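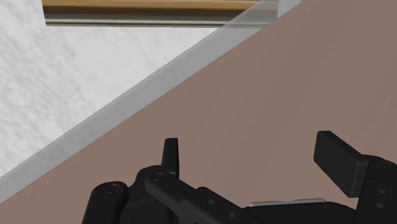 I have a cousin who teaches ballroom dancing, and years ago she told me she can't explain a turn to anyone over the phone. She has to stand there and push on your shoulder. I think about that a lot now that I spend my evenings showing a robot arm how to do things, because the argument people keep having in my corner of the world is the same argument. Do you take the arm by the wrist and drag it through the job, or do you sit off to the side with a controller and drive it?

I'm a remote control person these days. I wasn't always!

When I started at Bultham we did everything by hand. You grabbed the arm, it went slack and floaty, and you walked it over to the cup or the block or whatever it was that week. It felt great. You could feel the weight of the thing, and people who had never touched a robot got a decent demonstration on their second or third try. I still think if you only want to show one motion to one machine, it's hard to beat.

But your hands lie to you. When I'm pushing the arm around, I'm using my own eyes and my own sense of touch, and none of that gets written down. What gets recorded is where the joints went. I once gave 207 demonstrations by hand over a couple of weeks in August, and I was proud of every one of them, and then Trí Đào sat down with me and asked how the robot was supposed to know when to close its fingers. I said, well, when you feel it touch. He just waited. (He's good at that.)

With the controller you lose the touch, and you hate it for a few days. Everything takes longer. I went from 9 clean tries in a sitting to 2, and I complained to anybody who walked past my desk. What you get in return is that you're stuck working with the robot's own reach and something much closer to its own view. If I can't tell from the screen where the fingertips are, then it probably can't either, and I find that out right away.

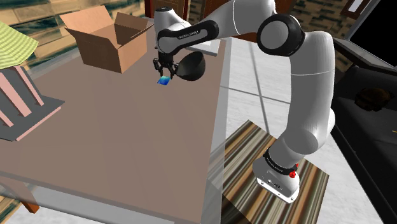
Gripper down by the bowl and the blue piece, with the open box behind.

A table like that one is where I changed my mind. It's a simulated room, so there's no wrist to grab even if you wanted to, and you have to drive the thing. A bowl on its side is a nasty little problem. By hand I'd have nudged it with my knuckle and never noticed I'd done it – and a knuckle is not something the robot owns. Driving, you have to decide which way the fingers come in and what the rest of the arm is doing while they do it. You start planning like the machine has to plan. It's slow and kind of humbling.

My friends at Werska say this is all backwards. Their line is that remote control makes people stiff, that you can see the hesitation in every recording, all those tiny stops and corrections while somebody figures out which way is left. They're right about the stops. I've watched my own early ones and they look like someone parking a truck in a dark garage. Where I part ways with them is on whether the stops are bad. A correction is information! If I come in crooked and fix it, that's a moment where the robot gets to see crooked and see the fix. The smooth hand-guided ones hardly ever contain a mistake, so there's nothing in them to learn from once things go wrong.

I'll give them this much, though. Practice matters more than either camp likes to admit, and we're stingy with it. We hand a new person a controller, give them one short session, and start saving what they do. I'd throw out the whole first day.
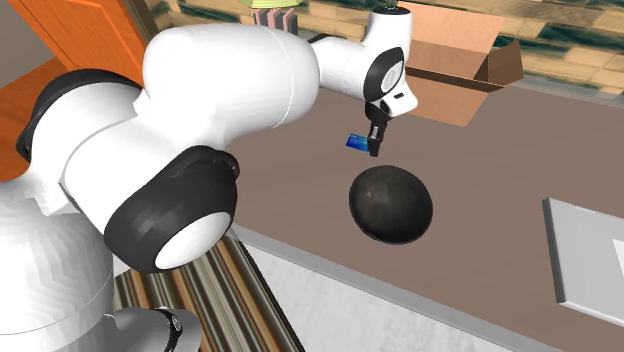 What I'd like to see change

First, let people fail on the record. The Memon group used to delete every messy attempt, and I think they were tossing the good stuff. Keep it, mark it as messy, and let somebody sort it out later.

Second, stop picking the operator who is fastest. At Peris they ranked everybody by speed for a while, and all it got them was a pile of rushed grabs. I'd take my slow, fussy colleague over me any day of the week, and I've told her so.

And please, somebody make a controller that doesn't leave my thumb numb after an hour. I've tried taping foam to mine. The foam falls off.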